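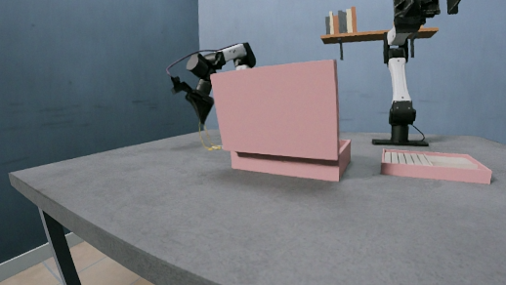 Envelope liner

An envelope liner is a sheet of thin paper glued inside an envelope so that it shows when the flap is lifted. It covers the inside of the flap and usually runs some way down into the pocket. Liners turn up mostly in wedding invitations, birth announcements and the nicer sort of holiday card, though I've seen one in a dentist's reminder (gold foil, no less!). I've been lining envelopes for a long time, so this entry leans on my own bench more than a proper reference book would.

Contents
1 Names
2 Purpose
3 Types
4 Materials
5 Making a liner
6 Printing and cost
7 Mailing
8 See also

Names

Most shops just say "liner." Older stationers around here say "lining," which I like better, but it confuses customers who picture a coat. A "liner set" is the card, the envelope and the liner sold together, sometimes with a return address label thrown in.

Purpose

The first liners were there to keep people from reading a letter through the envelope. Thin writing paper held up to a window hides very little, and a dark or patterned sheet fixes that. These days it's nearly all decoration. Some people pick a liner to match the flowers, some use a map of the town where the party is, and I've done a whole run with the family dog repeated in little ovals. Great dog, too.

Types

Full liner. Covers the flap and the entire back panel of the pocket, all the way to the bottom fold. It looks rich and eats a lot of paper.

Half liner. Stops partway down the pocket, just far enough that the card hides the edge. This is what you get if you don't ask for anything in particular.

Flap liner. Only the flap. Quick to cut, and fine for small gift card envelopes, though the bottom edge shows if you're sloppy (I have been sloppy).

Jenidora liner. A scalloped flap liner that leaves a wide border of bare envelope around it. The name comes from a card line my old boss carried, and a few of us still use it. You won't find it on an order form anywhere else, so describe the shape if you're ordering by email.

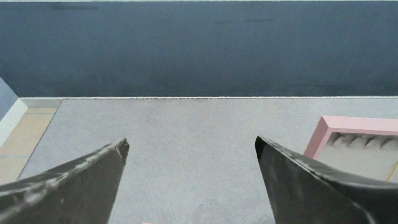 Two dark gripper fingers above a light gray surface.

Materials

Text-weight paper is the standard choice. Anything close to card stock will fight the fold, and the flap pops back up like a toaster. Gift wrap works nicely if it isn't too shiny. Tissue is pretty but wrinkles the second glue touches it, so I only use it with dry adhesive.

For my own jobs I buy Ovano sheets, a soft matte paper that takes a crease without cracking the ink. Zovent makes the envelopes I put them in. Their pointed flap is a hair deeper than most, and a template cut for another brand will come up short, so trace the envelope you've really got in front of you.

Making a liner

Open the envelope, lay it on scrap card and trace around the flap and down both sides. Trim the tracing so it's a little narrower than the envelope on each side and stops below the gummed strip. That last part matters most! If the liner covers the gum, the envelope won't seal, and you'll be out buying stickers the night before.

Cut one liner, slide it in and check it before cutting the rest. Once it sits right, fold the flap down with the liner loose inside and crease both together. Then open it up and run a thin line of adhesive along the top edge only. The bottom stays free. Glue the whole thing flat and it'll buckle when you fold it.

Vasilis Radulović, who taught me, pressed each stack under a phone book overnight. I use a cutting board.

Printing and cost

Digital printing suits short runs, and offset starts to make sense for big ones. At the Lazarević shop, where I worked for 3 years, our largest liner job was 1,820 pieces in two colors, and we switched to offset well before that point. A typical wedding order was 400. Hand assembly is the expensive part no matter how you print, so it's worth asking whether you can buy the liners cut but not glued and do the rest at your kitchen table.

Mailing

A liner adds a bit of weight and thickness. With a heavy card and a reply envelope inside, it can push the whole thing into a higher postage rate, so take one finished set to the post office counter before you buy stamps. Square envelopes often cost more to mail anyway, lined or unlined.

See also

Belly band
Deckle edge
Reply card
Wax seal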